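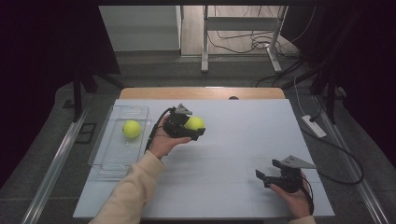
Handout 2: Hand-Held Gripper Exercises

Segura Technical College, Robotics Practicum
Issued January 13, 2020

Read this before the lab session. Bring a printed copy, the log sheet, and a pencil. The pre-lab questions from Handout 1 are due at the door.

1. Purpose

The Skirnville project collects short recordings of simple pick-and-place tasks done by hand with two grippers. Later in the term each group will use its own recordings to train a controller. The quality of that controller depends mostly on how consistently the recordings were made, so most of this handout deals with procedure.

By the end of the session each group should be able to:

- set up the work surface and start a recording
- perform the ball transfer task with either hand
- judge a recording as usable or not, using the criteria in section 5
- fill in the log without help

2. Work surface

The task is done on a pale foam board laid flat on the table. Do not tape it down. If the board shifts during an episode, stop, square it to the table edge, and start a new episode. A crease in the board is acceptable as long as it lies flat.

The clear tray goes on the left side of the board. Two tennis balls are used, both yellow-green. Keep sleeves pushed back from the tray rim. Route each cable back along the wrist and check that it has enough slack to reach the far edge of the board before you begin.

3. Holding the grippers

Support the gripper from below with the fingers wrapped around the body. The triangular plate on top must stay uncovered at all times. New operators tend to tighten their hold when the jaws close, and this turns the wrist. Watch for it in your partner and say so.

The gripper that is not in use stays over the board, jaws slightly open, and does not rest on the table. Moving it out of the work area between steps changes the starting pose and makes episodes hard to compare.

4. Ball transfer task

Step 1. Start with both balls in the tray and both grippers over the board.
Step 2. Announce the episode number and start the recording.
Step 3. Approach one ball from above with the left gripper. Close slowly until the ball no longer rolls.
Step 4. Lift clear of the rim and move to the middle of the board.
Step 5. Hold for 2 seconds.
Step 6. Return the ball to the tray, open the jaws fully, and withdraw.
Step 7. Stop the recording and write the log entry.

Repeat with the right gripper, reaching across the board. Each group records 51 episodes over the session. Change operators at any point, but write the change in the log.

5. Checking the gripper view

Before the first episode, hold the gripper away from the table with the jaws open and look at the picture from its camera. Both fingers should be visible, one on each side, with a clear gap between them. Check the inner faces and the screw holes. Light scuffs on the plastic do not matter. A soft shadow between the fingers is normal under the room lights. 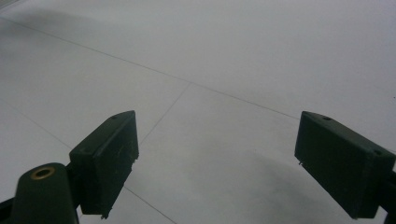 Figure 2. Gripper view over the tiled floor, jaws open, nothing held.

Discard an episode if:

- the ball is dropped outside the tray
- a finger leaves the gripper view for any part of the transfer
- a cable crosses in front of the jaws
- the operator pauses to talk

A slow episode is still usable. So is one in which the first attempt to close on the ball fails, provided the operator recovers without using a bare hand – mark these with an R.

6. Log and file names

Last year's groups submitted 1,714 episodes, of which 142 had no matching log entry and could not be used. Write the entry before starting the next recording. File names follow the pattern group, operator, episode, with underscores and no spaces. Copy the files to the Flositz share at the end of the session and leave the local copies in place until the April review.

7. For the write-up

Submit one page per group. State how many episodes were kept and how many were discarded, and give the most common cause. Compare left-hand and right-hand episodes by duration. Note any change you would make to the placement of the tray. Reading for next time is chapter 2 of the Gidudton course notes.

Segura Technical College – Robotics Practicum | Contact the lab office | © 2020 | Back to top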